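Grulura G3 Two-Finger Hand Tool: Textile Handling Notes
By Struan Nisbet
March
104 shares | 4 comments

The G3 is a parallel two-finger tool for handling soft goods: towels, throws, knitwear, bedding. It is supplied in left and right versions for two-handed work, and the same fingers fit either the hand-held body or the arm-mounted body. This page covers what the tool is rated for, what it is not rated for, and where automated folding stands at present. Customers ask about the last item more than the other two combined.

Finger geometry

The fingers are slotted plastic, finished in yellow so that they separate cleanly from most fabric colours in software. The slot lets the finger flex slightly on closing, which spreads the load across a fold. Replacement pairs are stocked under part 804 and fit both hands. Fingers should be changed when the inner edge has rounded noticeably, as a worn edge will slide off a thin hem before it lifts it.
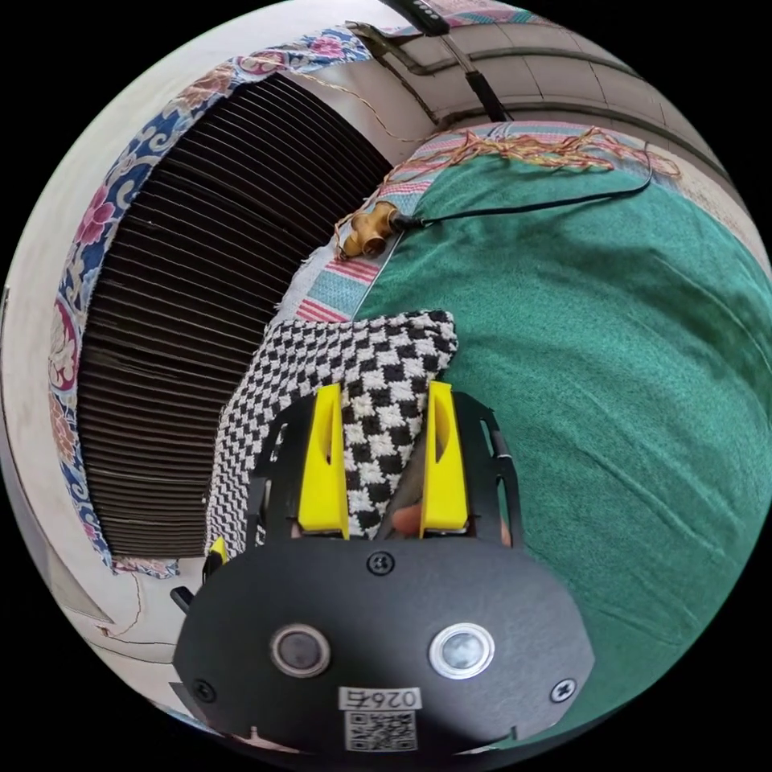 Knits are harder than wovens. A woven tea towel has a crisp hem and will generally stay where it is put. A knit stretches under its own weight, rolls at the edge and hides its corners, so the first grasp is often on the wrong layer. Picking up one layer from a stack of two remains the most common failure in our own bench work, ahead of dropped items and missed grasps. The surface underneath matters as well. A fuzzy blanket grips the item and drags it out of square, where a laminate bench lets it slide.

Can it fold the washing yet?

In part. With the Givine controller and a pair of arm-mounted G3 units, our bench cell will fold a flat, rectangular towel from a known starting position. Starting from a crumpled heap, the same cell needs over 3 attempts on most items before it finds two usable corners. A person does this without thinking, usually by giving the item a shake and letting gravity sort it out. Shaking is not currently supported in the Givine motion library.

Garments with sleeves, fringes or linings are outside the rating. So are fitted sheets, which we get asked about every month.

For commercial laundries the position is better. Items are fewer in type, the table is a fixed height and the lighting does not change. Moffat, our trial site, runs flat towels only and keeps one operator at the infeed to separate and square them. The operator has not been replaced and we do not quote the system on that basis. The saving is in stacking and transfer - dull work, and well suited to a machine.

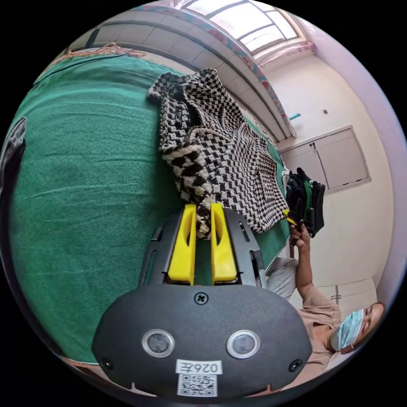
Beds and couches are a different matter from benches. The surface is soft, so a fingertip pressed down to get beneath a hem will also push the surface down, and the gap it was aiming for closes up. We recommend approaching at a shallow angle and closing early. If the first closure takes in the bedding as well as the item, open fully and start again; partial release tends to leave a bunch that is harder to grasp than the original edge.

Compatibility

The G3 accepts Grulura fingers only. The older Biter jaws share the same screw spacing but are serrated, and will pull loops in terry towelling and open knits. They should be kept for cardboard and strapping.

Cleaning

Wipe the fingers with a damp cloth. Check the slots for lint and loose thread at the end of each shift. Do not use solvent on the lenses.

Comments (4)

kel_w
Any plans for socks? Pairing, I mean, not folding.

Struan Nisbet
Not at this stage. Pairing is mostly a vision problem and the G3 will hold a sock well enough, but we have nothing to release.

Laundromat Dave
Good to see someone admit you still need a person at the infeed. We had a demo from another mob on a Saturday and every towel was already laid out square before they switched it on.

P. Arden
Biter jaws on a waffle-weave robe, can confirm. Wrecked it.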